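4.3 Open-Day Demonstration

In July we ran the spoon task for visitors at the Felbridge open day. The arm and controller were the ones used in the Skeltton trials, with no retuning between sites. Visitors stood behind a rope and could ask the operator to pause between episodes – many did, mostly to look at the fingertips. The policy was the checkpoint trained on 2596 episodes, and we logged 362 further episodes over the day. These are kept apart from the results in Section 4.2, as the hall lighting differed from that of the lab and visitors sometimes leaned over the rope.

Most questions were about the wrist view, which we showed on a second monitor. Figure 6 gives views from the fixed camera (first and third) and the wrist camera (second). 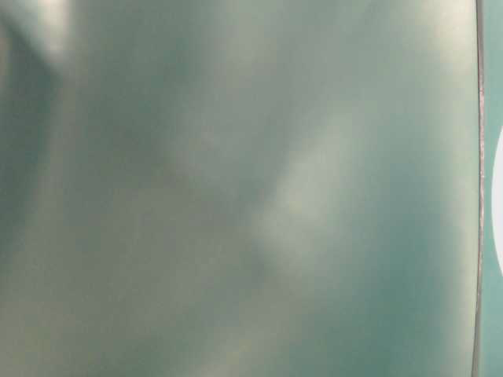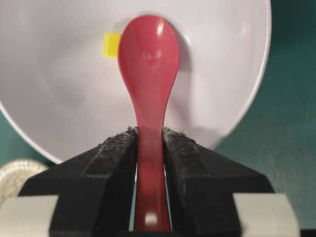
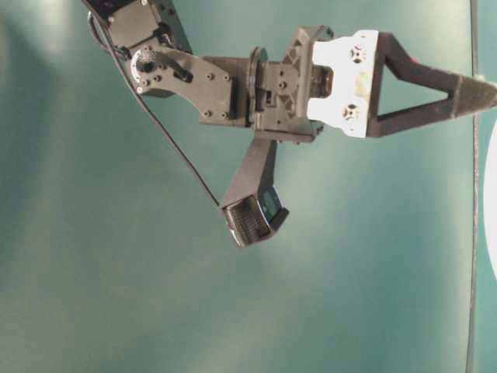

Figure 6. Open-day setup at Felbridge. The second view has the red spoon held between the fingers with the white bowl behind it; the third has the gripper open over the teal surface.

4.4 Comparison with the Mallach Baseline

We retrained the Mallach baseline on the same 2596 episodes and kept its default settings.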